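Do standing desks help anyone's back? We have our doubts, and we'd like people who share them, or who swear by the things, to take part in a trial.

**What we're asking**

Two months at your own desk in Gidthorpe, 60 people in all, aged 18 or over. You fill in a short diary after work. The makers promise plenty; Ryota Hosoda has read their brochures and remains unmoved.

We pay $200 at the finish, in August. No wellness vouchers.

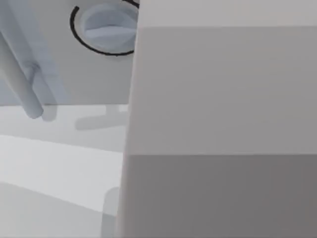 ## Who shouldn't apply

Anyone selling office furniture, or anyone who already knows what the answer will be. Recent back surgery also rules you out.

## How to apply

Write to Miyuki Fujimoto at the Vernance office with your hours, your job and your honest opinion of your chair. Applications close 14 Feb 2021.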